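Project: Turnlow, two-arm tabletop handling
Prepared for: Brenstead, program office
Prepared by: Wael Naciri
Report date: 05/03/2022

## 1. Status

The work is behind plan. Recording stopped in the middle of the period after the right gripper opened under load without a command. No one was hurt and nothing on the table was damaged beyond a torn bag. The cause has been found, a fix is in place on both arms, and supervised running has resumed. Unsupervised running has not, and we are not asking for it to be approved in this report.

The count of accepted runs stands at 2405 against a target of 3000 for this milestone. We expect to reach the target late by the length of the stop, provided the retest in section 6 passes.

## 2. Work under way

The current task set is table unpacking. A paper shopping bag stands at the right end of the table with goods in it. The right arm takes the bag by its edge or handle, steadies or moves it, and the contents are taken out and placed on the mat or in the bowl by whichever arm is closer. Small loose items are put out around the bowl so that the arms have to reach past them.

The bag is the hardest object in the set. It is light, it changes shape when gripped, and the liner inside catches on the fingertips. The gripper has to hold it by a few layers of paper, so the closed width reported by the gripper is close to zero even when the hold is good. This matters for what follows.
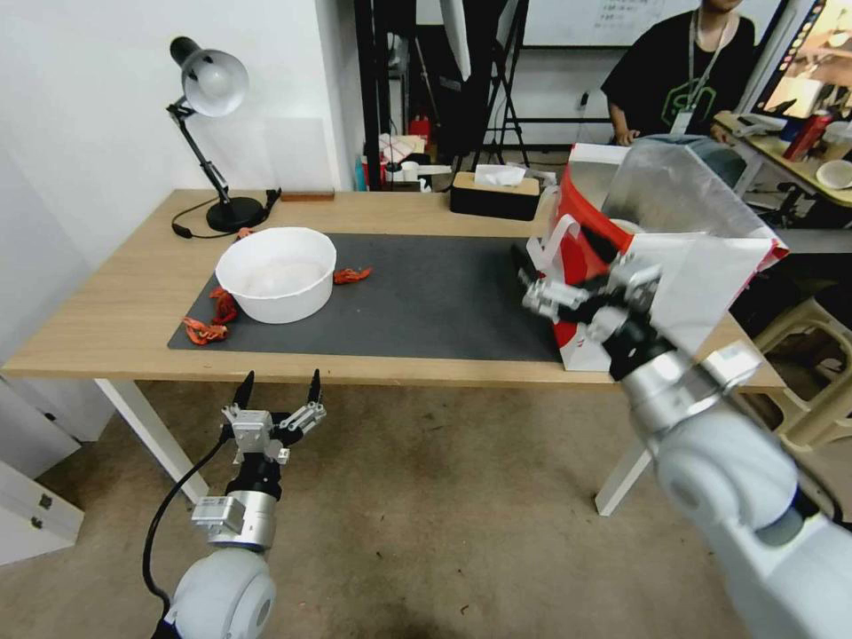 *Figure 1. Right gripper holding the shopping bag by its left edge, clear of the tabletop.*

## 3. The fault

During a bag move the right gripper opened to full width while the arm was still traveling. The bag dropped, landed on its lower front edge, and tore along the fold. The arm finished its path with an empty gripper and reported the run as successful.

Three things were wrong in that sequence, and we have treated them as separate findings.

1. The gripper opened with no open command in the log.
2. The arm did not stop when the hold was lost.
3. The run was marked as a success.

The operator pressed the stop. The arm halted within its normal stopping distance. The stop circuit is not part of the fault and was checked the same day on both arms.

We then went back through the logs for earlier cases. The same pattern was present in 5 runs, all on the right arm. In four of them the gripper was empty or nearly open when it happened, so there was nothing to see at the table. The fault had therefore been present for some time before it showed itself. This should have been caught by the weekly log check, which looked at arm joint errors only and did not read the gripper channel.

## 4. Cause

The gripper reports its width to the Trekmont controller over a serial line. When a reading does not arrive in time, the driver fills the field with 999 and sets a separate flag to mark the value as invalid. The task code reads the width and ignored the flag.

Under most conditions this does no harm. The missing reading lasts one cycle and the next good value replaces it. During a hold, though, the task code runs a small correction loop that compares measured width with the width stored at the moment of grasp. A value of 999 is far outside the range of the gripper. The loop limited it to the maximum width, concluded that the fingers were already fully open, and updated its stored target to match. The next correction then drove the fingers to that target. The output went straight to the gripper and did not pass through the command log, so no open command appears there.

The missing readings themselves came from the right arm's cable. The serial pair runs inside the black cable that loops off the arm near the wrist. With the arm turned in toward the bag, the loop is pulled tighter than at any other point in the task. Flexing the connector by hand with the arm locked produced dropped readings on demand. The left arm uses the same type of cable, but its working posture leaves more slack, and the same test on that side gave no dropped readings.

The connector was opened and one conductor was found partly broken at the crimp. The part has been sent to Koech, who supplied the cable sets, with a request for their crimp records. They have acknowledged receipt. We do not have a result yet.

We consider the connector to be the trigger and the task code to be the cause. A serial line will lose readings sooner or later, whatever cable is fitted.

## 5. Corrective actions

**Done**

- Task code rejects any width reading with the invalid flag set, and separately rejects any width outside the physical range.
- The stored grasp width can no longer be changed during a hold. It is written once, at grasp, and cleared at release.
- All gripper motion, including hold corrections, is written to the command log.
- Loss of valid readings for three cycles in a row during a hold stops the arm in place with the gripper closed.
- Both wrist cables replaced. The right one is 5 cm longer and has a clamp ahead of the connector.
- Weekly log check extended to the gripper channel.

**Open**

- Success marking. At present a run is marked successful when the path is complete and the last commanded state has been reached. We want a check against the gripper width at the point of placement. This is written but not tested on the bag.
- Cable routing. The longer cable removes the tension but hangs lower. A guide along the arm segment has been drawn and will be fitted in April.
- Review of the same driver on the spare arm, which is in storage.

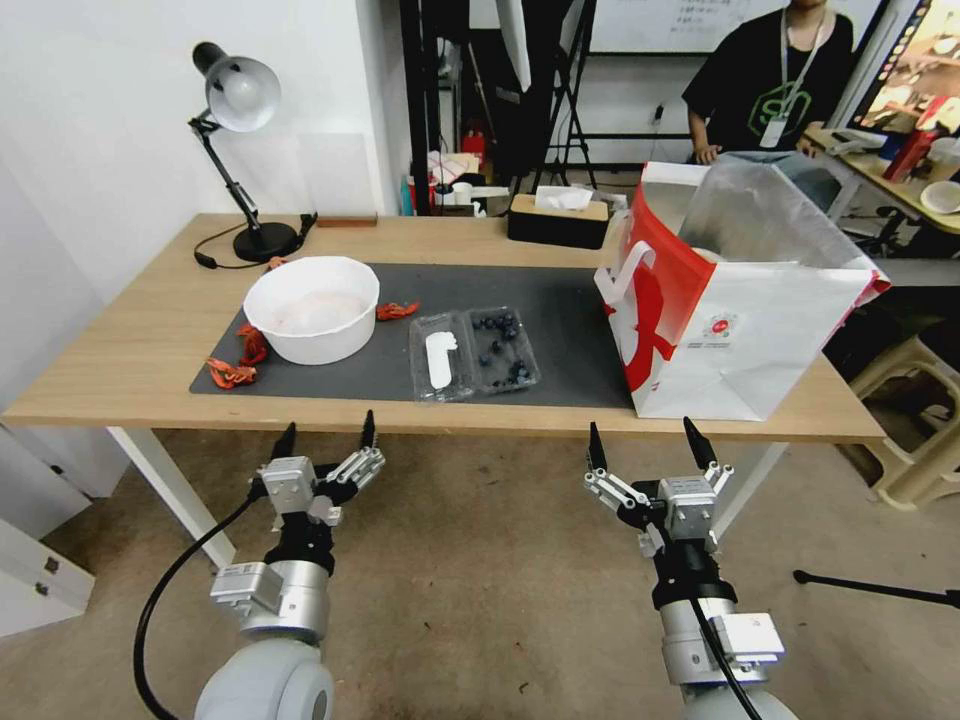
The choice to stop with the gripper closed was discussed at some length and is recorded so that it can be challenged. Stopping with the gripper open would be the safer state if a hand could be between the fingers. On this station the arms are not run with hands inside the mat area, and the objects are light. A dropped object was judged the more likely event. If the station is later used with a person handing objects to the arm, this choice has to be made again and the three-cycle limit with it.

We also looked at whether the controller's own hold function should replace the correction loop. It would remove the code that failed. It also holds at a fixed force that crushes thin plastic, and several of the containers in the set would not survive it. The loop stays for now.

## 6. Retest

Retest is being done in two parts. The first part used injected faults: readings were dropped in software at random points in a hold, for single cycles and for longer gaps. The gripper stayed closed in every case, and the arm stopped in every case where the gap passed the limit. The results are in the test log for the station.

The second part is the full task with the new cables and code, run with an operator at the stop throughout.
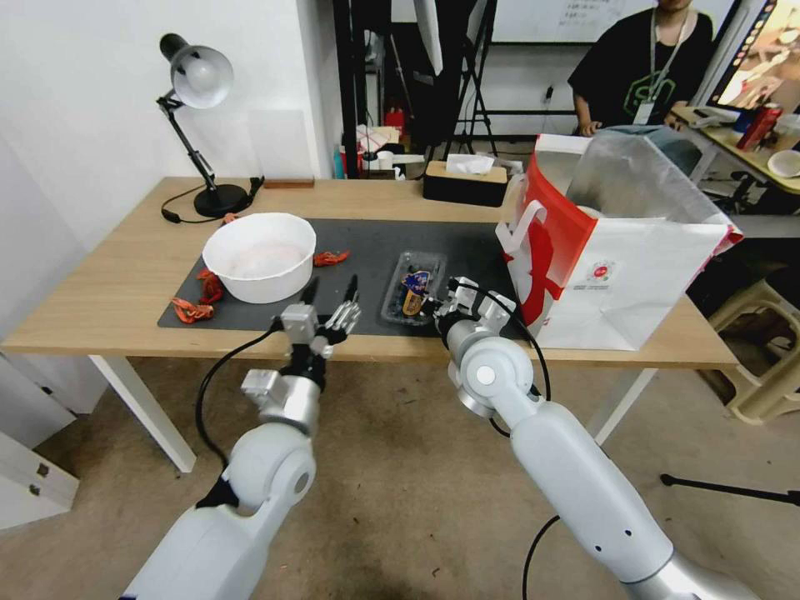

Opening under load is a different hazard depending on where the arm is, and the second part of the retest is laid out by position for that reason. Over the bag, a false opening drops the load a short distance onto wood or the floor. Over the middle of the mat the fingers are low and have neighbors, and the danger is the sideways stroke. When the right gripper is working beside the small clear plastic container, with the bowl and a toy crayfish by its rim farther left, a full-width opening could push the container before the stop acts. Positions of this kind are being run at reduced speed until the bag positions have been passed.

The earlier runs are also being screened. Any run in which the invalid flag was set during a hold is taken out of the accepted count, whether or not the gripper moved. The 2405 figure in section 1 is after this screening for the right arm. The left arm screening is still in progress and may lower it slightly.

## 7. Effect on schedule and budget

The stop cost bench time only. Cables and connectors were bought from the spares line, which remains inside its limit. No change to the total is requested.

The container handling work planned to follow this milestone will start after the retest is complete. We had intended to overlap the two. With one station available and an operator needed at the stop, that is no longer practical.

## 8. Requested from Brenstead

- Agreement to move the 3000-run milestone to the end of April.
- Confirmation that the fault may be reported to the other group using the same driver version. The report would contain the log extract and the code change, and no task data.
- A named contact for safety matters. The present agreement lists only a financial contact, and the first notice of this fault was sent there.

The connector result from Koech will be forwarded when it arrives.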